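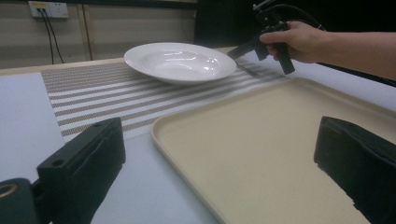
2. Portion Size and Plate Waste at Trellside Hall

Background

Trellside is a dining hall that serves lunch to students from two dorms. In the spring the kitchen changed its pasta and grain dishes from a fixed portion to self-service. My project looked at whether students left more or less food behind after the change. Rezaul Gamage, who runs the lunch shift, let me work next to the dish return.

Method

I collected leftovers over 4 lunches in May, from 11:30 to 1:30. Students who agreed to take part scraped their leftovers into a tub on a kitchen scale, and I wrote down the weight and the main dish. I left out bones, peels and napkins. Drinks were not weighed. In total 139 students took part, and 50 of them also filled in a short survey on how hungry they were when they sat down.

Results

Students who served themselves left less pasta than those who got a fixed portion. The rice dishes showed almost no difference. Salad waste went up, mostly dressing and lettuce stems – I did not separate the two, which I should have done.

In the survey, the most common reason for leaving food was not having enough time before class. Taste came second. Several students wrote that they took a wide bowl and filled it without thinking about the amount.

Problems

The scale drifted on the first day and I had to zero it between students. People who knew they were being weighed may have eaten more than usual. A longer study should include dinner, when the lines are shorter and students stay longer.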